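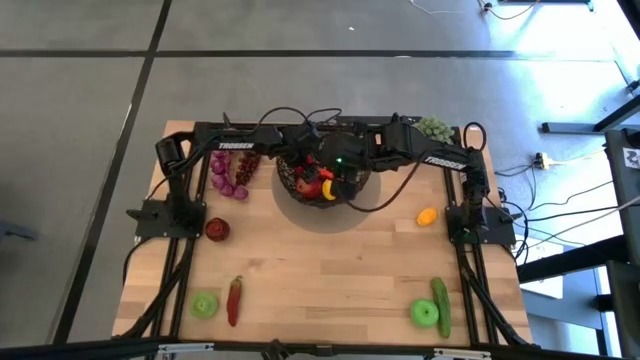
Thorlacius Household Office
Keeping a Shared Produce Basket: Guidance for Residents

1/21
The Household Office has completed its review of the shared produce baskets at Thorlacius. This thread sets out the guidance that now applies in all residential kitchens. It replaces the notice posted in March.

10 July 2019

2/21
The guidance covers the open wire basket, the wood tabletop on which it stands, and the fruit and vegetables set out to go into it. Refrigerators and dry goods shelves are covered separately and are not affected.

3/21
The review was led by Leidy Rivadeneyra, with Ha-neul Jang responsible for kitchen visits. The Office received 100 written comments from residents. Most of them concerned two matters: grapes, and items left on the table after the basket had been filled.

4/21
SETTING OUT
Before filling the basket, lay the produce on the tabletop with space between the pieces. Grapes, apples, peppers and cucumbers should each have their own place. Bunches of different grapes may lie side by side, but should not be piled on one another.

5/21
Keep the basket near the middle of the table while this is being done. Residents reported that when it is pushed against a wall, the far side fills poorly and soft fruit is dropped in from too great a height.

6/21
Look over each piece as it is handled. Anything split, leaking or showing mold is to be removed at this stage and placed in the food waste container. A small dry scar on the skin of an apple or a lemon is not a reason to discard it.

7/21
ORDER OF FILLING
Firm and heavy pieces go in first. Whole apples and pomegranates belong at the bottom. Whole peppers may follow. Bananas are placed last and should rest on top, with nothing above them.

8/21
An open wire basket has gaps of different sizes. Chili peppers and single grapes can work their way through the sides or wedge between strands. Place narrow items across the base, over the heavier fruit, and check that no stem is caught before lifting the basket.

9/21
Several residents asked whether the basket should be lined. A lining is permitted for short periods when small fruit is being carried from one room to another. It should be taken out afterward. Air must be able to reach the fruit from the sides and from beneath.

10/21
The basket must also stand level. Where a kitchen has a round stand or plate for this purpose, the base of the basket should sit fully on it and should not touch the raised edge. A plate also catches the bits of stem and skin that fall through the wire.
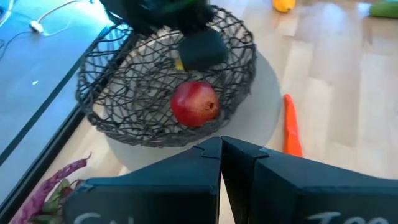
11/21
Stands and plates should be wiped at the same time as the tabletop and dried before the basket is put back. Dampness held under the base marks the wood over time, and the lowest pieces of fruit are the first to spoil.

12/21
Pomegranates keep well in the basket. The skin is thick and the fruit tolerates a certain amount of weight. Please turn them once in a while so that the same side is not always resting against the wire. The crown can scratch softer fruit and should point outward.

13/21
GRAPES
The Office received more comments on this subject than on any other. Grapes may be set out on the table for a meal or a meeting. They are not to be kept in the basket overnight. Bunches remaining at the end of the evening go into the refrigerator, unwashed, in a vented container.

14/21
Wash grapes immediately before eating. The earlier notice asked residents to wash all fruit on arrival. That instruction has been withdrawn. Fruit put away wet did not keep as long, and Skekholm House reported the same experience in its own kitchens.

15/21
CUT PRODUCE
Slices and halves of real fruit or vegetables do not go into the basket at any time. They are to be covered, labeled with the resident's name and refrigerated promptly. Cut produce left unattended on a table for two hours or more will be discarded by kitchen staff. This applies to apple slices, cut peppers and cucumber alike.

16/21
The rule on cut produce does not extend to the play food and display pieces used in the family kitchens. These may be sorted, set out and put in the basket freely during activities. They should be returned to their own bin afterward and kept apart from food intended for eating.

17/21
CUCUMBERS AND PEPPERS
Cucumbers may stay at room temperature for a short period. They should be kept away from ripe bananas and apples, both of which give off a gas that causes cucumbers to yellow and soften. Sweet peppers and fresh chili peppers are best refrigerated if they will not be used within a day or two.

Please wash your hands after handling chili peppers, and before touching anything else in the basket.

18/21
CLEANING THE BASKET
Empty the basket completely before cleaning it. Wash it in warm water with a mild dish soap and work a soft brush through the wire, following the direction of the strands. Steel wool removes the dark finish and is not to be used.

Sponges and cleaning blocks are stored at the sink when food is in the basket. Allow the wire to dry for up to 40 minutes in the rack. If moisture remains where the strands cross, go over those places with a dry cloth.

19/21
CLEANING THE TABLETOP
The wood tabletop is wiped with a damp cloth and dried at once, along the grain. Do not cut directly on it. Boards are kept in every kitchen for this purpose. Oiling is carried out by Helteck under the existing maintenance agreement, and residents are asked not to apply products of their own.

Stains from dark grapes or pomegranate should be blotted immediately. A stain that has already set may be reported on form 1663, available from the front desk. There is no charge to the resident.

20/21
REPLACEMENTS
A basket with a broken or lifted strand must be taken out of use. Loose wire ends can pierce fruit and injure hands. Return the basket to the front desk, where a replacement will be issued the same day if one is in stock.

The Office holds replacement baskets through Drillora. The new ones are deeper than those first supplied, and residents should take care not to fill them to the rim. A full basket puts too much weight on the fruit at the bottom and makes it difficult to see what needs to be eaten first.

21/21
Printed copies of this guidance are being delivered to all 600 residences. One copy is to be kept in each kitchen, inside the door of the cabinet nearest the table. A large-print version can be requested from Ha-neul Jang at the Household Office.

Addition to post 7/21: several residents have asked about lemons. Whole lemons may be kept in the basket and are placed with the apples. They should be moved to the refrigerator if they are not going to be used within the week.

Addition to post 13/21: the vented containers for grapes are kept on the lower shelf of each pantry. Please return them clean and with their lids. Comments on the new guidance should be addressed to Leidy Rivadeneyra in writing, with the number of the kitchen concerned.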